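Evaluation of the Vellico Tabletop Manipulation Kit for Introductory Laboratory Use

Student Project Report, Department of Engineering Technology, Grandgate College
Submitted by Shafiq Uddin and Anjana Pathirana
Submitted 19th March

1. Purpose of the Project

The department currently teaches its first robotics course with simulation software only. In November, the laboratory office asked student teams to assess commercial kits that could be placed in Room 402 for supervised practical work. This report covers the Vellico Tabletop Manipulation Kit, supplied on loan by the distributor Bevan. A second team is reviewing the Somgate trainer and will report separately.

The project addressed two matters: whether students with no previous experience could bring the kit into use within one laboratory period, and whether the wrist camera gives an image that is adequate for teaching basic object recognition.

2. Equipment and Setup

The loan package contained the arm hardware, wrist cameras, control software, a printed manual and a set of colored cubes marked with letters and numerals. A white work surface was already available in the room and was used throughout.

Installation of the software followed the manual without difficulty. Calibration did not. The manual gives the calibration steps in a different order from the on-screen instructions, and the team restarted the procedure twice before obtaining a stable result. Bevan has confirmed by e-mail that the on-screen order is the correct one. A correction sheet should be kept with the kit if the department proceeds.

Cable routing also required attention. The manual shows the cables tied close to the arm, but the clips supplied are too loose to hold them there during wide movements, and a cable may then hang down into the working area.

3. Procedure

Each trial began with the cubes spread over the work surface. The operator was asked to move the gripper to a named cube, close on it, lift it and set it down at a marked position. Eleven students from the first-year course took part, and 31 trials were recorded. Camera images were saved during the approach to each cube so that they could be used afterward in a short labeling exercise.
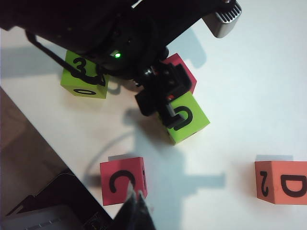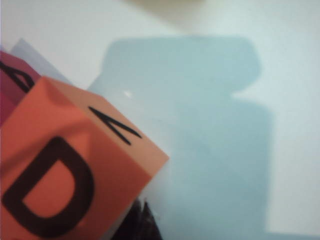
Figure 1. Wrist camera views of lettered cubes on the white work surface. The letter "D" can be read on an orange cube in both.

4. Observations

4.1 Handling. Participants learned the basic controls quickly. Most errors came in the last part of the approach, when the operator had to judge the height of the fingers above the table. The software offers a slow mode for this stage, but it must be selected from a menu, and several participants forgot that it was available. A dedicated button would be preferable.

4.2 Camera images. Large printed characters were readable when a cube face was turned toward the camera. Faces seen at a steep angle were much harder to label, as with the narrow side of the orange cube in the second view of Figure 1. Cubes standing behind other objects caused similar trouble. Shadows on the white surface were a further concern, and Ms. Pathirana noted that the simple color threshold provided with the software sometimes treated a dark shadow as an object. Changing the room lighting reduced the fault but did not remove it.

4.3 Documentation. Apart from the calibration section, the manual is clear and suitable for first-year students. The troubleshooting chapter is short and does not mention cables.

5. Limitations

The loan period allowed only 6 laboratory sessions. Long-term wear on the fingers and motors could not be assessed. All participants were volunteers from a single course section, and their results may not represent the full class.

6. Recommendations

The team recommends that the department purchase one Vellico kit for a trial semester, subject to the following conditions.

Bevan should supply tighter cable clips before delivery.
The corrected calibration order should be posted at the workstation.
A matte gray surface should be tested as an alternative to the white one.
The labeling exercise should include partly hidden characters, with instructor support.

The saved images and trial records have been placed in the laboratory office and may be consulted on request to Mr. Uddin.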